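Fourth Down at Elirbridge: When Should a High School Team Go for It?

Student project report
Feng-yi Kwok
Statistics and Sport elective

Why I picked this

I have watched Elirbridge football from the same end of the bleachers since I was small, and the loudest arguments I hear up there are always about fourth down. Punt or go? Everyone has an opinion, and everyone remembers the one time their opinion was right. I wanted to find out what the record says, and I have had a great time doing it, even the part where I typed numbers into a spreadsheet until my eyes crossed.

The question I settled on was: on fourth down with 6 yards or less to go, does our team punt more often than it should?

Where the numbers came from

The school keeps paper play sheets in binders in the athletics office, and I was allowed to sit there after class and copy them out. They cover our league games against Nornby, Prindell and the rest. I ended up with roughly 800 plays that I could read clearly. Of those, 78 were fourth downs that fit my question. I left out anything in the last two minutes of a half, when the clock matters more than the field, and I left out the Prindell game played in the mud because half the sheet was smeared.

For each of the fourth downs I wrote down the yards to go, where the ball was, the score, what we called, and where the other team started its next drive if we gave the ball up. I also marked who was kicking, which ended up mattering a lot more than I thought it would.

What the coaches did

We punted 60 times out of 78. That is a lot of punting! The other 18 were either a run, a pass or a field goal try, and most of those came once we were already well inside the other team's half. Between the two 40-yard lines, where I think the choice is most interesting, we hardly ever kept the offense on the field.

I asked one of the assistant coaches about this and he was very patient with me. He said that with young players a failed fourth down can take the air out of a whole sideline, and that a punt gives the defense something to be proud of. I can't put that in a spreadsheet, but I believe him, and I've tried to keep it in mind.

What I found

The punts were shorter than anybody in the bleachers thinks. From midfield a good share of them rolled into the end zone and came out to the 20, so the real gain in field position was small. On the tries we did make with a yard or two to go, the run up the middle behind the left guard worked more often than it failed. Passes on fourth down went badly, though there are so few of them that I wouldn't trust the result very far.

My favorite game in the binder is the second one against Nornby. We faced fourth and short near midfield early in the third quarter, went for it, got it by the length of the ball, and scored on that drive. Then we had nearly the same spot in the fourth quarter and punted, and Nornby drove the whole way back down the field. I read that sheet three times. It's only one game and it proves nothing, but it is a wonderful game.

I also tried a simple points chart, following the method in our class packet. Each field position gets a value based on what usually happened next in my own data, and you compare the value of going with the value of punting. With so few plays the chart is lumpy (our own 35 comes out better than our own 45, which can't be right), so I smoothed it by grouping the field into blocks of ten yards.

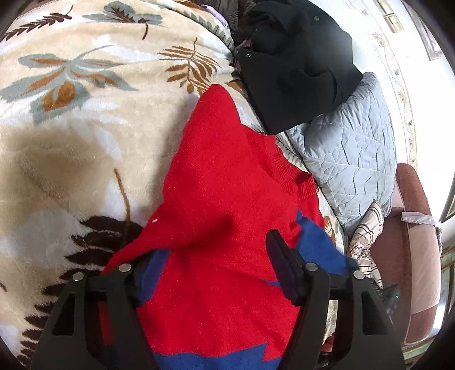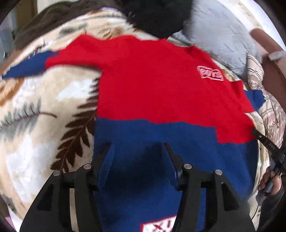
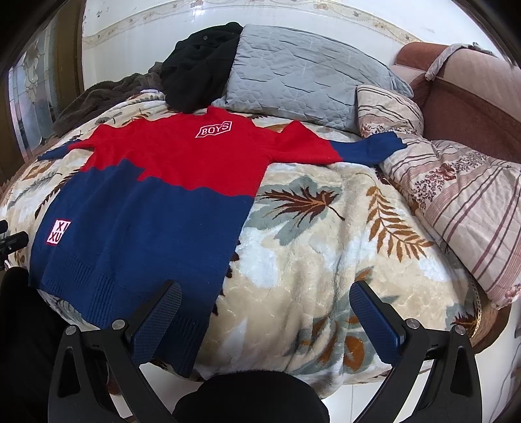 Problems with my data

The sheets were filled in by different people, and they don't agree on how to write a yard line. "Fourth and 1" sometimes means a full yard and sometimes means inches. I checked a handful against the game film stored on Psarras, the video program the team uses, and changed the ones that were clearly off.

The bigger problem is that coaches go for it when they feel good about the matchup. So the success rate on the tries we made is probably higher than it would be if we went for it every time. My teacher calls this selection, and it took me two drafts to understand why it matters so much.

What I would tell the coaches

With two yards or less, past our own 40, I would run the ball. With more than that I would mostly leave things as they are, because my numbers are too thin to argue with people who know the players.

Next season I'd like to chart every game live from the bleachers, starting with the July scrimmage, and write down the wind as well.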